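Threads > Household > Packing

Filed under: Small Home, Big Opinions

We use cookies to remember your preferences. Accept all / Manage settings

Mar 26, 2019

Tonight's topic is the small pink cardboard box. I have opinions and a cup of tea, so settle in or mute me.

Background: I sell buttons by post from the spare room. It's called Ostness, it makes almost no money, and its chief output is cardboard.

For years I used plain brown mailers from Tondgate. Fine mailers. Colour of a wet paddock. Then they stopped doing the small size and I went looking for something with a bit of cheer in it.

Enter pink. Minimum order was 300. I do not have 300 customers. I have a cupboard that used to hold towels.

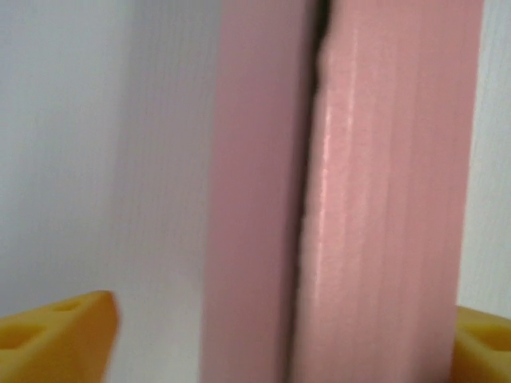 Do you fold them all at once or as the orders come in? As the orders come in. A folded box takes up the room of a folded box, and I've already evicted the towels.

First thing I learned about pink board is that it has moods. Salmon under the lamp, dusty rose in the shade, and a sort of sticking plaster colour at the post office counter.

Second thing: the flaps. A new flap wants to stand straight up and be admired. Run your thumbnail down the crease before you fold and it'll give in. Skip that and it pops open while you're hunting for the tape.

The tape, by the way, is under whatever you just put down.

I timed myself once. More than 2 minutes for one box, and that was a good one. My neighbour's kid did hers faster and with squarer corners, then asked what she was getting paid. (A biscuit.) 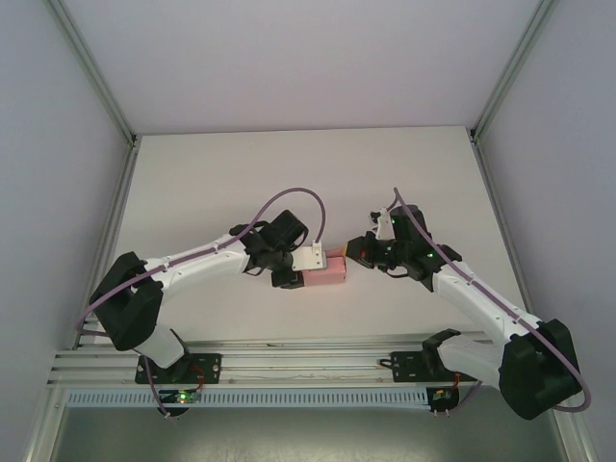
Anyway, long side towards you. I fought this for ages and did everything end-on, like someone posting a letter into their own stomach. Turn the thing sideways, hold both ends, and your elbows stop knocking over the tea.

Ends go in before the lid. If you do the lid first you'll have a tidy lid and two ends sticking out like ears.

And please stop bending the same flap back and forth while you decide. Board remembers. Three goes and the crease turns soft and pale, and then it won't hold a line for anyone.

I've got a whole stack in that condition. They're now drawer dividers. Judau sells a proper set of drawer dividers, very handsome, and I looked at the price and went back to my soft pink boxes.

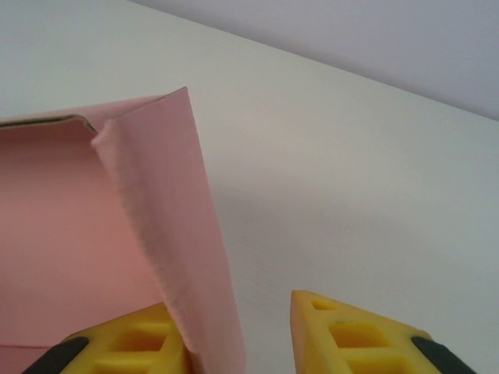

The other use for the tired ones is holding receipts. Order number 1559 lives in one, along with the stern email I printed out about it. The customer wanted the toggles in navy. They were navy. We agreed to differ.

Someone asked whether you can recycle them. Our council takes them flattened, tape off. Yours might be fussier, so check before you fill the bin.

Someone else asked if the colour rubs off. Mine hasn't, but I also haven't posted one in July, when everything that reaches my letterbox is half soup.

A few of you have said Beyene does a nearly identical box in grey. I've seen it. Very sensible. I'm keeping it in mind for when the cupboard is empty, so, some time after I've retired.

Four orders to get out before bed and I've lost the tape again.

Get the weekly roundup in your inbox. Enter your email to subscribe.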